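About Kirgate

Kirgate is a shared workshop. We have 29 members, one long room, a smaller room with a door that shuts, and a set of tools that has grown by accident over the years. People come here to build machines at their own expense and in their own time. Lately that means robot arms more than anything else, so this page is mostly about those.

We should say early that we are not a school, a startup incubator or an innovation hub. We have been called all of these in grant applications written by other people. We rent benches and storage by the month. There is a lathe.

How the robots got in

For a long time Kirgate was clocks, guitar amps and one very slow boat. Then arm kits got cheap enough for a person with a regular job to buy one, and by the following winter there were several on the benches and a waiting list for the good power supply.

A few of us were against it, and some still are. The objection was never noise or space. It was that every arm arrived with a video of it folding laundry, and that no arm on our benches had folded anything. We took a vote on whether to keep a corner for automation work, the vote passed by a small margin, and the people who lost it wrote most of the rules. We think that has worked out fairly well.

What we build

The main shared project is called Mota. It is a sorting bench: arms, a white tabletop, and small jobs that involve picking things up and putting them somewhere else. Members designed the brackets, printed and cut what they could, and bought the rest. Controllers run on Dromix, which is our own pile of scripts and has never been finished. If you join, somebody will offer to rewrite Dromix for you. Please say no until you've used it for a month.

Mota uses colored cubes and a basket because cubes are the easiest thing we could think of. They don't roll, they don't crumple, and a red one is plainly red. We mention this because visitors tend to see an arm drop a cube in a basket and ask when it will be doing the dishes. We don't know. We have no reason to think that being able to move a cube tells you much about dishes, and we get a little tired of demos that let you believe it does.
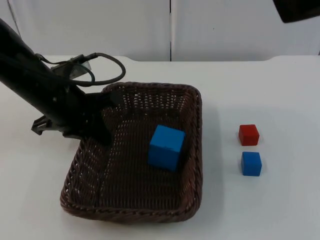
A thing we do insist on is counting properly. Before a member can say in our newsletter that an arm "can" do a job, the arm has to be run on it 98 times with the objects set down by someone other than the builder. Why 98? The first score sheet had that many boxes on it after somebody misjudged the margins, and we kept it so that old results could be compared with new ones. Drops count as failures. So do nudges, pauses where a hand reached in to help, and anything that begins with the words "it would have worked."

Most claims do not survive this. A member's arm that had looked perfect all evening was put through the sheet one Sunday and came out with a result the builder asked us not to publish. The rules say we publish, so it's on the wall by the door, next to some others like it.

What it costs

Membership is 2880 a year for a fixed bench and storage, or less if you only want evenings. The rate is posted in the small room and we don't do introductory offers. You pay for your own motors, your own filament and whatever you set fire to.

People ask what a home-built arm costs to make. We tell them to set aside 3000 and then to ask themselves why they want one. The parts lists you find online leave out the second set of everything — the gears you strip, the cable that chafes through at the wrist, the board you plug in backward at eleven at night. They also leave out your evenings. If you put any price on those, buying a finished arm starts to look cheap, and not owning an arm looks cheaper still. Plenty of members know this and build anyway. So do we.

What we won't tell you

We won't tell you that building a robot will get you a job. It may. We have no figures on it and we're suspicious of places that do.

We won't tell you it's easy. Wiring is easy. Getting a wrist to arrive in the same place on a cold morning as it did on a warm afternoon is the hobby, and it's a fairly dull one for long stretches.

We also won't tell you that Mota is intelligent. There is a learned model in part of it and plain hand-written steps in the rest, and the hand-written steps have the better record so far. Some members expect that to change soon. They have a bench and a score sheet like everyone else.

Grallari

Grallari is the smaller room. It's for work that needs quiet or needs the dust kept out — soldering, sensor work, reading. No arms under power in there, including small ones and including just for a second. The door stays shut during grinding.

Rules for the long room

Motor power goes through the red switch at the end of the bench. Check where it is before you need it.

Don't reach into another member's work area while their arm is live, even to pick up something of yours.

Leave the Mota table clear of coffee. The tabletop is white and every ring shows.

If you change a setting in Dromix, write it in the paper log with your initials. "Minor tweaks" is not an entry.

Visiting

The long room is open to visitors in the evening, from seven until the last keyholder wants to go home. You don't need to book. Bring a project if you have one, and if you've got a video of it working, bring the project as well. You'll be asked to run it.

New benches come up a couple of times a year, usually in April when the annual fees fall due and people think about them. Put your name on the sheet at the door, and write clearly.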